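3.2 Sorting of returned textiles before laundering
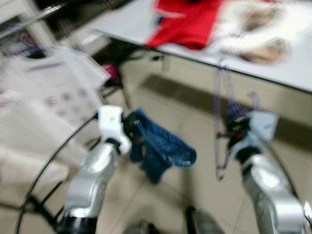 Figure 4. Crumpled blue cloth held up during handling.

The survey covered returned household and work textiles received at the Ziststead laundry during May. Items arrived in mixed bags from rental customers and were logged before any washing took place. A total of 1,423 items entered the log. Of these, 1,388 could be assigned to a fiber group from the sewn-in label or, where the label was missing, from a burn test on a thread taken from the hem. The remaining items were left out of the shrinkage analysis but kept in the soil counts reported in Section 3.4.

Labels were the main source of error at this stage. Several rental firms sew their own tag over the maker's tag, and the outer tag often gives only a stock number. Where both tags could be read and they disagreed, the maker's tag was used. Blended fabrics with less than half cotton by stated weight were grouped with the synthetics, following the practice of Bednarek's earlier work on hotel linen. This choice affects the results for work trousers more than those for any other item type, as the cotton share in these garments varied widely between suppliers.

Each item was conditioned on open racks overnight and measured flat on a marked table. Length was taken along the warp and width along the weft, at three points each, and the mean was recorded. Seams, waistbands and bound edges were avoided. Items that could not be laid flat without tension, mainly fitted sheets and elasticated covers, were measured along one straight panel only. The same operator, Carleen Katene, carried out all first measurements. Second measurements were divided between two operators, and a subset of 292 items was measured by both to check agreement. Differences between operators were small compared with the change due to washing and were treated as random in the model.

Washing followed the normal plant cycle. No attempt was made to separate test items from the rest of the load, as the aim was to record shrinkage under working conditions. Load weight, water temperature at the drum inlet and time at peak temperature were taken from the machine record. The two washing lines, referred to here by their plant names Randard and Ronberg, differ in drum size and in the way rinse water is reused. The Ronberg line takes its first rinse from the last rinse of the previous load, and its water is therefore warmer at the start of the cycle. Line was entered as a fixed effect for this reason.

Drying was harder to control. Tumble time is set by the operator from the feel of the load, and heavier cottons are often given a second short run. The number of runs was written on the load card, but the length of the second run was not recorded before the middle of the month. Loads with an incomplete card were assigned the median second-run time for their fabric group. Repeating the analysis without these loads changed the estimated cotton shrinkage only in the third decimal place, and they were kept.

Shrinkage was calculated as the change in mean length divided by the first mean length, with width treated in the same way. Negative values, which indicate stretching, were not removed. Most came from knitted items, for which the flat measurement is known to be sensitive to handling. Following Bošković, knits were fitted separately from wovens and no pooled figure is given.

Wash history before the study was unknown for most items. A garment that has been through many cycles has already lost most of the length it will lose, and an unknown mix of new and old stock will pull the average down. Stock numbers allowed the year of purchase to be recovered for the bed linen only. For this group, age was added as a covariate, and the results are given separately in Section 4.2. The values for work clothing should be read as averages over stock in service and should not be used to predict the shrinkage of new garments.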